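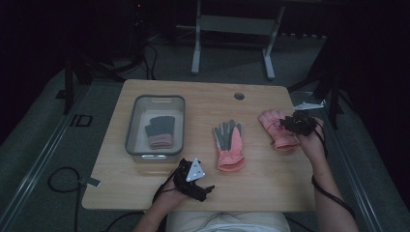

図2　透明収納箱を用いた手袋の整理作業。箱の内側、卓上、右手元に手袋がある。

3.2　手袋という対象の面白さ

家庭内の整理作業を扱った研究では、衣類といえばシャツやタオルが中心で、手袋はほとんど「小物」の一語で片づけられてきた。しかし実際に調べ始めると、これほど豊かな対象はそう多くない。左右の別があり、表裏があり、指が五本に分かれ、しかも手首側には必ず開口部がある。畳み方の流儀は人によって驚くほど異なり、Picardによる聞き取りでは、同じ家に暮らす家族の間でさえ一致しないことが珍しくなかった。本節では、この小さな編み物が箱に収まるまでの過程を、置き方、向き、箱の性質という観点から検討する。

対象としたのは、Fellwood地区の共同住宅で冬物の入れ替え時に行われる手袋の整理である。8月の聞き取りで住民から得た語りをもとに、作業台の上で同種の作業を再現した。台の天板は明るい色の木目で、手袋の灰色とピンクがよく見分けられる。色の境目が指の部分と手首の部分を分けてくれるため、向きの記述が格段に楽になった。これは予想していなかった嬉しい利点である。

3.2.1　指先の向き

図2では、箱に入った手袋も、天板の中ほどに置かれた手袋も、指先が作業者と反対の方を向いている。後者の開口部は卓の手前側にある。こうした置き方を、本稿では「順置き」と呼ぶ。開口部が手前にあれば、次に取るとき手首側をつかみやすく、そのまま手を差し入れる動作にもつながる。逆に指先を手前に向ける「逆置き」は、指の部分を先に折り込む人に好まれた。

興味深いのは、順置きを選ぶ人の多くが、その理由を問われるまで向きを意識していなかった点である。Buchananはこれを「着用の記憶が収納に残る」と表現した。手袋をはめるときの手と手袋の位置関係が、しまうときにもそのまま現れるという見方で、筆者らはこの考えに大いに惹かれている。もちろん一枚の図から習慣を読み取ることはできないので、検証は第4節の動作記録に委ねる。

3.2.2　持ち方と柔らかさ

編み手袋は、平らに置かれているときと持ち上げられたときとで、まるで別の物のような姿になる。図2の右側にある全体がピンクの手袋は、手首寄りを右手でつかまれ、天板からわずかに浮いた状態で、指の部分が卓の奥の方へ垂れている。一方、天板の中ほどの手袋は指を広げた形を見せている。この違いこそ、手袋の整理を論じるうえで外せない点である。

持つ位置の選び方は、その後の形の整えやすさに直結すると考えられる。手首寄りを持てば指の部分は自由に動き、台や箱の底に触れたところから順に形が決まる。指先を持てば開口部が下がり、今度は手首側が折れ込みやすい。Sabatier編み物教室の講師であるPichonは、前者を「手袋に自分で寝てもらう持ち方」と呼んでいた。実に的を射た言い方で、以後の分析でも筆者らの間ではこの呼び名が定着した。

3.2.3　透明な箱の効用

箱についても述べておきたい。使用したのは角に丸みのある長方形の透明な収納箱で、縁がわずかに高くなり、小さな持ち手穴を備える。透明であることの第一の利点は、ふたや引き出しの奥に隠れがちな季節物の所在がひと目で分かることにある。しかし整理の最中にも効用がある。側面越しに中の様子が見えるため、次の一枚をどこに置くかを、箱をのぞき込む前から考えられるのである。

Ferrandは不透明な布箱との比較を提案しており、布箱では「とりあえず入れる」行動が増えると予測している。中が見えない箱では、乱れもまた見えない。透明な箱では、平らに置かれた最初の一枚が次の一枚の手本として働く可能性がある。図2の箱では、灰色の指とピンクの手首部をもつ一枚が平らに収まっており、このような最初の一枚の状態を「基準面」と名づけた。

ただし、透明な素材には光の反射という厄介な面もある。図2でも箱の底の手前寄りに淡く明るい筋が見える。人が使う分には気にならない程度でも、手袋の輪郭を図から書き起こす際には、布の端と反射とを取り違えないよう注意を要する。Delormeの作成した転記手順では、輪郭が反射と重なる箇所に印を付け、向きの判定には指先と開口部の双方を用いることとした。

3.2.4　記述の単位

以上を踏まえ、各手袋の状態を、置かれた場所（箱内、卓上、手中）、指先の向き、配色、形（平置き、指の開き、垂れ）の組として記述する。左右の別は、親指の位置が確認できる場合に限って記入し、確認できなければ空欄とした。また、似た配色の手袋であっても、それだけで一対とはみなさない。対になるかどうかの判断は整理する人自身にとっても楽しい悩みどころであり、先に記録者が決めてしまうのは惜しい。続く3.3節では、この記述を用いて、片方だけになった手袋がどこに置かれるかを取り上げる。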